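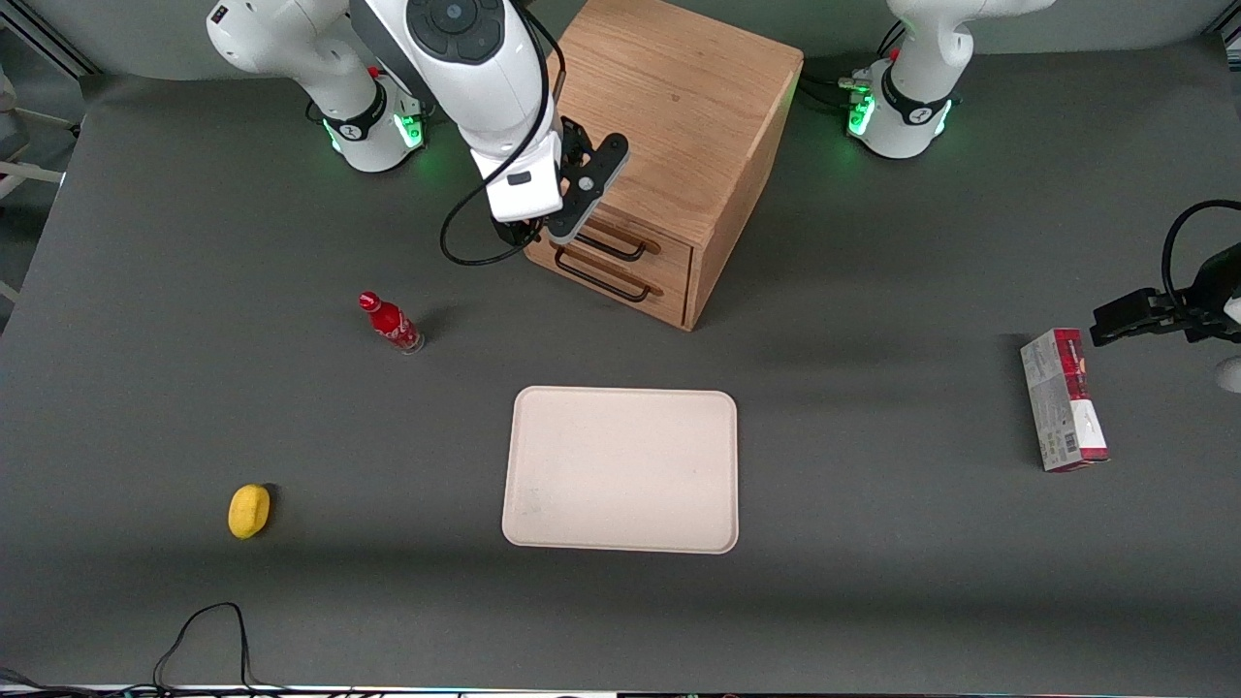
From: Joonas Räsänen
To: Small Storage list
Date: February 16, 2022
Subject: Re: Little two-drawer cabinets, bar handle or knob?

Dear all,

Thank you for the answers to my first message. I reply to Barajas below, and I add what I have learnt meanwhile.

> Barajas wrote:
> Before you buy more of them, please check the handles. I had the Ismont
> cube on my desk since August and the knobs turn when you pull. After
> some weeks the screw is loose and the drawer comes out crooked. Would
> you take the bar type again? And does the cabinet stay in its place
> when you open the upper drawer, or does it travel towards you?

Yes, I would take the bar type again. My cabinet is of light oak, two drawers one over the other, each with a dark metal bar. A bar is held by two screws, so it cannot turn. With cold hands I also find it easier to take hold of than a knob.

To your second question: on a smooth table it does travel a little, mostly when the drawer is full and I pull too quickly. I have put thin felt pads from Triketti under mine and it became worse, because felt slides. Rubber ones are better. I bought a sheet of 23 small rounds and used only four — if somebody on the list wants the rest, I can post them.

About what to keep inside. The upper drawer has pens, tape and the small scissors. The lower one I wanted for snacks, but please measure first. A small cola bottle must lie on its side, and then it rolls to the back each time the drawer is closed. I have now a folded cloth under it. Without the cloth one hears it very well in the next room.

For the wood I use the Hikudel wax, a thin layer with a cotton rag, left overnight. Do not wax the runners as much as I did the first time. They collected dust and I had to clean everything with a toothbrush.

One thing I still do not know: has anybody put a divider in the lower drawer without glue? I would like to be able to take it away again.

With kind regards,
Joonas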